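Skirdale workshop puts chore robots through their paces

June 10, 2025

If you have ever stood over a basket of towels and wished somebody else would fold them, the people at Prestell would like you to know they are working on it – though they'd also ask you to be patient a while longer.

The small company, which rents part of the old Brumberg building in Skirdale, spent much of May finding out how well a robot arm copes with the ordinary jobs most of us do half asleep. There were 12 chores on the list, from hanging up mugs to restocking a shop shelf, and the arm made 600 attempts in all. It did best with the shelf, and it was slowest by a long way with anything made of cloth. One bath towel took it 47 minutes.
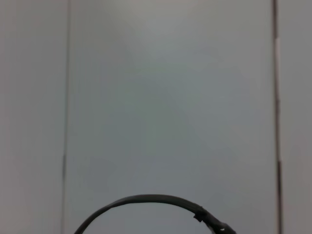
Montserrat Mateos, who runs the trials, is cheerful about the towel. She grew up helping in her family's grocery and says shop work is where she expects to see these machines first, mainly the dull business of pulling stock forward at closing time. Homes are harder, in her view, as every kitchen keeps its spoons somewhere different and no two families agree on how to load a dishwasher.

"People ask me if it can do the ironing," she said. "I tell them to hang on to the ironing board."

The Peñalver hardware store on the main street has agreed to let the arm try its paint aisle after hours later this summer, with a member of the staff on hand to pick up whatever gets dropped.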